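# Clip the cloth down

My view is that a work table covered in cloth should be clipped at the edges, and that tape, weights and good intentions are poor substitutes. I hold it more firmly after a winter at the Burcombe workshop, where small pressed metal parts are laid out and sorted by hand and by other means.

The case against cloth is familiar. Inmaculada Bravo has argued for bare steel tops on the grounds that cloth creases, and a crease tilts a flat part. She is right about the creases. A thin strip lying across a fold will rock, and a plate with a stepped recess will sit at an angle that depends on which fold it has found. Steel, however, is loud, scratches brushed surfaces and gives small grey parts almost nothing to stand out against. Green cloth solves all three for very little money.

What cloth needs is tension at the edges. A metal binder clip provides it, comes off in a second and leaves no residue. Tape does leave residue, and a taped cloth tends to stay on long after it should have been washed. Dušan Papadopoulos tried weights in February and gave them up – they took up table space and wandered.

Clips do not remove wrinkles from the middle. For that the cloth has to be pulled square before the second side is fastened, and most people skip this step. I would make it part of setting up, along with checking for stains.

The second half of the argument concerns trays. Brackets and strips waiting their turn belong in something with a raised rim, off the work surface, on a shelf at the back. The Tarnden parts list runs to 73 items, several of them small enough to vanish into a fold. One plate on the cloth at a time is a sensible limit. A spare clip may share the space, provided it is put back on an edge when the work is done.

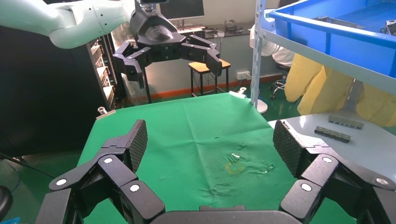
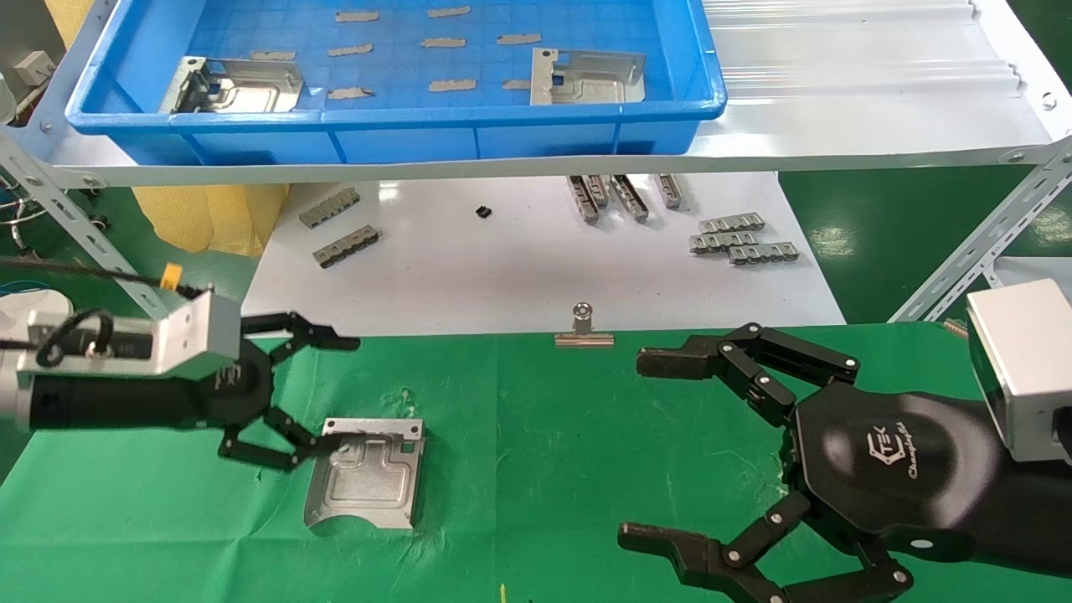 *The green work surface at Burcombe. The blue parts tray is in the second picture.*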